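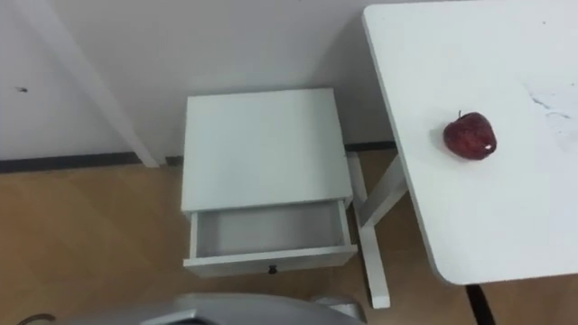

Oľga Brabec wrote to ask why an apple goes soft and wrinkly if you leave it at home for weeks, when the ones in the shop in spring are still crunchy, and they must have been picked before Christmas.

She is right about the picking. In Britain most apples are ready between August and the end of October. The apples you eat in March or April have either come by ship from the other side of the world, where the seasons are the opposite way round, or they have been kept in a store.

An apple is still alive

When an apple comes off the tree it does not die. The tiny parts it is made of, called cells, carry on working. They take in oxygen from the air and use up some of the sugar in the apple. They give out water, a gas called carbon dioxide and a little heat. You do something very similar. It is called respiration.

The difference is that you can have another meal. An apple cannot. While it was on the tree, the leaves made sugar and sent it along the branch to the fruit. After picking, the apple has to live on what it has inside it. The faster it respires, the sooner it runs down.

What ripening means

A young apple is hard, green and sour. Much of its food is stored as starch, the same stuff that is in potatoes and flour. As the apple ripens, the starch changes into sugar, so it tastes sweeter. The green colour in the skin fades, and other colours show. In red apples the skin makes a red colouring as well, and sunshine helps it along. That is why an apple that grew behind a leaf sometimes has a pale patch.

The inside changes too. The cells of an apple are stuck together with something called pectin. Pectin is what makes jam set. In a crisp apple the glue is strong, and when you bite, the cells break open and the juice comes out. In an old apple the glue has got weak. The cells slide apart without breaking, so the apple feels floury and dry in your mouth even though there is still juice in it.

The wrinkles are simpler. Water escapes slowly through the skin, the inside shrinks, and the skin is then too big for it.

The ripening gas

Apples make a gas called ethene. Some books call it ethylene. You cannot see it, and there is too little of it to smell. It tells the apple to ripen, and as the apple ripens it makes more of the gas, so the whole thing speeds up. The gas drifts on to other fruit as well. A hard pear or a green banana will ripen faster in a paper bag with an apple.

You may have heard that one bad apple spoils the rest. There is truth in it. A bruised or rotting apple gives off extra ethene, and mould can spread from it to any apple it touches.

Keeping apples the old way

Before there were fridges, people kept apples in lofts, cellars and sheds. They picked them carefully so as not to bruise them, wrapped each one in paper and laid them in trays so that they did not touch. The place had to be cool and dark, but not freezing. Some kinds keep much better than others. Early apples last a week or two. Late ones can be hard and sour when picked and are at their best after the new year.

Keeping apples the new way

The Flokia fruit store, near Imrie, is a big shed with thick walls and 5 sealed rooms. When we asked in December, one room held 637 crates. The rooms are kept only a little above freezing, which slows the apples down. Then most of the oxygen is taken out of the air. Without much oxygen, the apples can respire only very slowly. They are not asleep exactly, but it is a fair way to think of it.

People cannot breathe the air in a room like that. The doors are locked, with warning signs on them, and fresh air has to be let in before anyone goes through.

Once the apples are taken out and warmed up, they start ageing at the normal speed again. So a shop apple left in a warm room will go soft like any other.

Try it yourself

You need three apples of the same kind, a fridge, and kitchen scales. Weigh each apple and write the number down. Put one in the fridge in a bag with a few holes in it. Put one in the fridge with no bag. Leave the last one out in a warm room. Weigh them all again every week for a month. Which one has lost the most? Feel the skins as well, but press gently or you will bruise them.

Do not eat any that have gone mouldy. Put them on the compost heap.

Words to know

Cell: one of the very small parts that living things are made of.
Ethene: a gas that makes fruit ripen.
Pectin: the glue between the cells of a fruit.
Respiration: using oxygen and sugar to get energy.
Starch: a way that plants store food.

Page last changed December 26, 2018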